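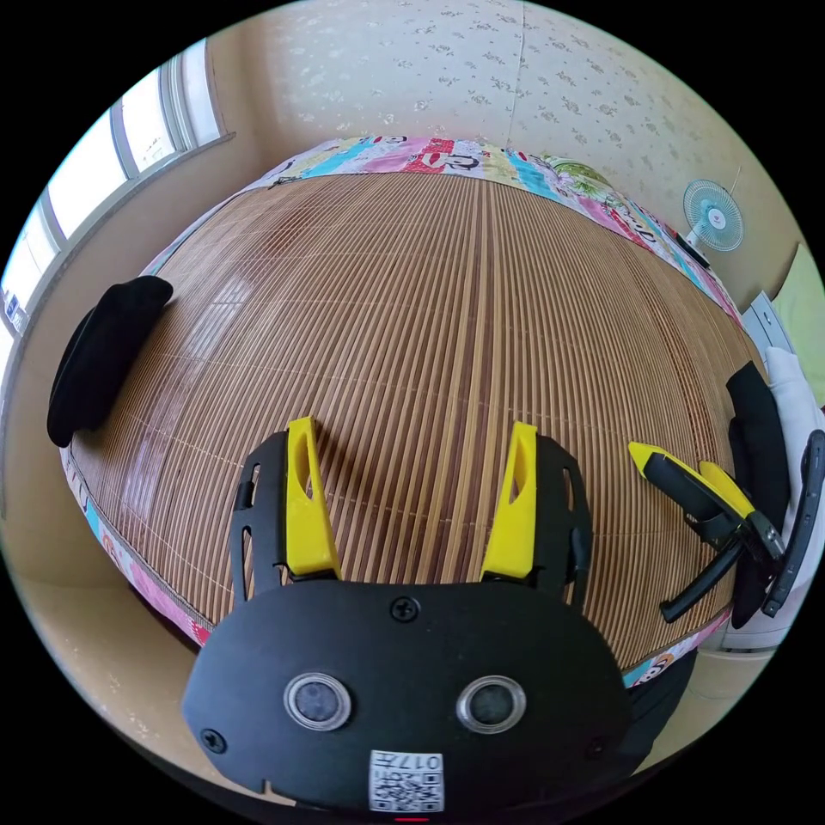

Clothes swap is back at the old Skudora hall, and it's staying later

Good news if your wardrobe doors won't shut – the Lirnanport clothes swap is coming back in February, and this time it runs until nine in the evening. I've been moaning about the four o'clock finish for ages (I work in Paisan and the bus gets in at twenty past five), so I'm very happy to be the one writing this up!

The rules haven't changed much. You bring clean clothes, you get a token for each piece, and you spend your tokens on whatever takes your fancy. The limit is 7 pieces a head, down from ten last year, when the rails filled up so fast that people were putting coats on the radiators. Entry is 60p, and children get in free. Coats and boots count as two pieces each, which I think is fair, though I did hear some grumbling about it in the post office queue.

I went through my own things at the weekend and was a bit shocked. Three grey cardigans, all nearly the same, and a pair of linen trousers with the shop ticket still on. The trousers are going. So is one of the cardigans, once I've decided which. I'm hoping to come home with something long and black that I can wear to weddings and funerals alike, and maybe a decent raincoat, but last time I said that I came home with a yellow jumper and two scarves, so we'll see.

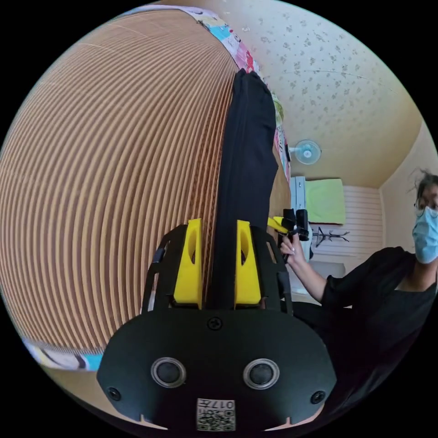

What to bring and what to leave at home

Plain black things go first, every time, so do bring those if you have them. Children's school clothes are wanted as well, mainly the bigger sizes. Shoes are fine if there's wear left in the soles. Please don't bring pillows, duvets or underwear, and check the pockets before you set off – last year's swap ended with a bowl of lost keys on the front desk.

There will be a mending table again, next to the kitchen hatch. You can have a button sewn on while you wait, or have a go yourself with the spare needles and thread. Zips will be looked at but might need leaving overnight.

Anything left on the rails at the end goes in the van to Olier, where the charity shop has said it will take the lot. Last year that came to 73 bags, and I helped carry a good few of them down the steps, so I'm pleased the van can use the side gate this time.

Doors open at 3. The car park is small and fills up early, so walk if you can. Tea and toast at the hatch all evening, and I'm told there'll be cheese scones, which I fully intend to get to before the rest of you.

Print this page | E-mail to a friend
14 shares | 5 comments

Contact us | Copyright Lirnanport local news page | Back to top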